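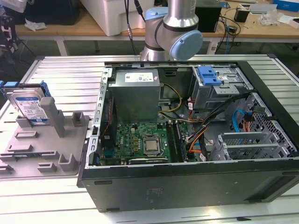 06/08/2024

I've been meaning to write about Mom's trip for weeks now, and every time I sit down I end up answering somebody's email about it instead. So many of you have asked how we got her home from Wando that I'm putting it all in one place, and then I can just send people here (and maybe clear out my inbox while I'm at it!).

For those who missed the first part, Mom broke her hip at my cousin's place in Wando, four days into a visit she had been looking forward to since last September. The surgery went fine. The trouble was the part after. She lives ten minutes from me in Dirton, her own doctor is in Dirton, and the rehab place she liked is in Dirton, and there she was in a hospital bed far away with a walker she couldn't use yet and a return ticket she couldn't use at all.

My first idea was to drive her. I had the back seat all planned out with pillows. The discharge nurse, a very patient woman named Eirlys Gittins, let me talk all the way to the end of this plan before she asked how long I thought Mom could sit up. The answer that morning was 53 minutes, with two breaks to complain. So that was the end of the back seat.

After that I started calling around, and I learned there are a lot more ways to move a sick person than I had ever thought about. You can hire a van with a stretcher and two attendants. You can fly on a regular airline with a nurse sitting beside you. Or you can have a small plane all to yourselves, with medical equipment on board, and when I heard the price of that one I had to go stand in the hallway for a bit.
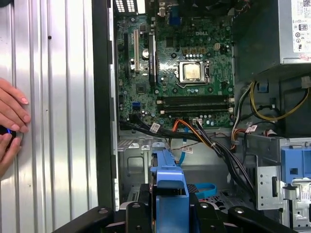

Mom didn't need the small plane, thank goodness. Her surgeon was happy with the van as long as she could lie flat, and we went with an outfit called Kerine because the man who picked up the phone, Emiliano Xolalpa, asked about her before he asked about money. He wanted to know her weight, whether she got carsick, what pills she took and when, and if there were stairs at the other end. Nobody else had asked me about stairs. There are 4 at the rehab place's side door, and he had us use the front.

A few things I'd pass along. Ask whether the price covers them going bed to bed or only curb to curb, which I hadn't known to ask on my first two calls. Get the paperwork from the hospital the day before, all of it, including the X-rays on a disc. Call the insurance company yourself and write down who you talked to. Ours paid for part of it in the end, but only after a second letter from the surgeon, and I still had to put down a deposit of $1000 up front and another $100 for me to ride along.

And bring a blanket from home if you can. My cousin sent the old plaid one, and Mom had it up to her chin the whole way. We stopped for gas near Yazzie and one of the attendants brought her a vanilla milkshake – she has talked about that milkshake more than she has about the hip.

She's doing her exercises twice a day now and bossing the therapists around. If you'd like to send a card, email me and I'll give you the room number. She's reading mysteries again, large print please, and she has already read all the ones with cats.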